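Drawers, hooks and one brown spatula

I've been fighting with my kitchen drawers since January, and this month I gave in and started hanging things up. A utensil stand is the simplest idea going: a round base, a tall pole, a ring of hooks at the top. Mine lives between the stove and the bread box and I'm a little in love with it!

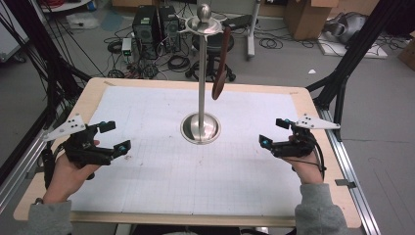 Tuấn Ngô wrote in to say he'd rather have a crock any day, and that hooks only suit people who own 2 utensils. Fair enough, Tuấn (but have you ever tried getting a ladle out of a full crock?).

My one firm opinion is about the base. Go wide, go metal, and give the pole a wiggle before you load it up. I've tipped over a skinny one from a yard sale in Kerkton and the whisk went clear across the floor.
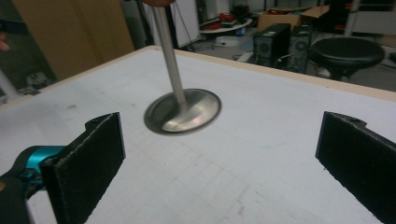
Doesn't a wide base eat up the counter, though? one reader asked. A bit, yes. I scoot mine back against the wall and tuck the salt in front.

Hang the heavy stuff on opposite sides, and leave a hook free for whatever you're cooking with that night. 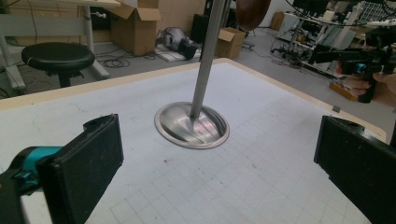
Round metal base and pole of a utensil stand.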